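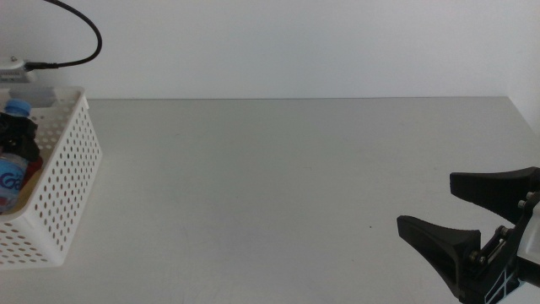 Keeping Cell 4 in Shape

The picking cell at Berchtold's Plunmont site is a small one: a gray table set against white walls, a single arm, a two-finger gripper, and a plastic basket at the left that holds whatever the arm is going to handle that day. It runs mixed household goods under a control package called Herby, and it is used to test grasping before the same settings go out to the larger cells in Onddale. Settings that are off by a little in Plunmont are off by the same amount in every cell that copies them, so the upkeep follows a fixed order.

The table comes first

Each shift starts with the tabletop. It is matte, which keeps glare out of the overhead image, but a matte surface holds smudges. Faint ones are left alone. The vision software compares each new view of the table with a stored view of it bare, and it ignores slow changes in brightness. Small dark specks are another matter. A crumb of rubber or a chip of packaging can be read as the edge of an object, and the arm will then plan a path to it. Specks are lifted with a dry cloth, and the table is wiped with a damp one only at the end of the day.

The stored view is retaken on Tuesday, or after any change to the lighting. The lights are diffuse and stay at one setting. Window shades are kept down while the view is being taken.

Basket position

The basket is white, with rows of small round holes in the sides. Solid-walled bins were tried first and dropped. A perforated wall is lighter, and it lets an operator see from the side whether the basket has anything in it. The drawback is that the depth sensor gets returns both from the wall and from the contents behind it. Herby deals with this through a keep-out margin of 20 millimeters along the inside of each wall. Any grasp point that falls within the margin is thrown out.

For the margin to work, the basket has to be where the software expects it. It sits on the left of the table, below the device housing at the wall, and its position is checked with a steel rule at the start of the shift. If it has moved, it is put back by hand. Shifting the coordinates to match a basket that has been bumped is not allowed, as the error then carries over to the next load.

Loading is done from the operator's side. Tall items such as water bottles stand upright, caps up. Soft dark items are the hardest for the sensor, and a load that has one crowded against a clear bottle is counted as a difficult load in the log. Difficult loads are wanted. They show up a weak calibration sooner than a basket of cartons does.

Opening and closing the fingers

The gripper is a linkage type with two black fingers, each wedge-shaped with a flat inner face. Before any picking, the arm is parked low over the right side of the table and the fingers are sent to full open. An operator measures the gap at the tips. Then the fingers are closed on a gauge block and the measurement is compared with the one the controller reports. A difference of more than 2 millimeters stops the cell until the linkage has been looked at.

The usual cause is a loose bolt. The silver bolts along the bracket carry the load each time the fingers close, and the ones at the base of each finger loosen first. They are checked with a torque driver after every 54 hours of run time. A bolt that turns before the driver clicks is taken out, cleaned, given fresh threadlocker, and put back. The gripper then sits overnight - the compound needs the time to cure, and a cell that is run early tends to need the same repair again within days.

Finger faces are wiped with alcohol. Wear shows up as a rounded front edge, and a worn finger is replaced together with its partner. A new finger paired with an old one closes off center, and the offset is enough to tip a bottle.

Cables

The cable that drops in at the left, by the back wall, has a slack loop above its connector. The loop is left in on purpose. Pulled straight, the cable puts a side load on the plug, and the first sign of trouble is a connection that drops out and comes back. That kind of fault is slow to trace. Operators press the connector home at the start of the shift and look along the cable for flat spots.

Nothing is hung from the cable or taped to it, and any rerouting is done with the arm powered down.

What goes in the log

The log entry covers the tip gap, the rule reading for the basket, run time since the last bolt check, and the number of rejected grasps. The rejected grasps are the most useful figure over a long period. A steady rise with the same kinds of load points to the fingers. A sudden jump points to the basket or the stored table view, and both of those can be corrected before the next load goes in.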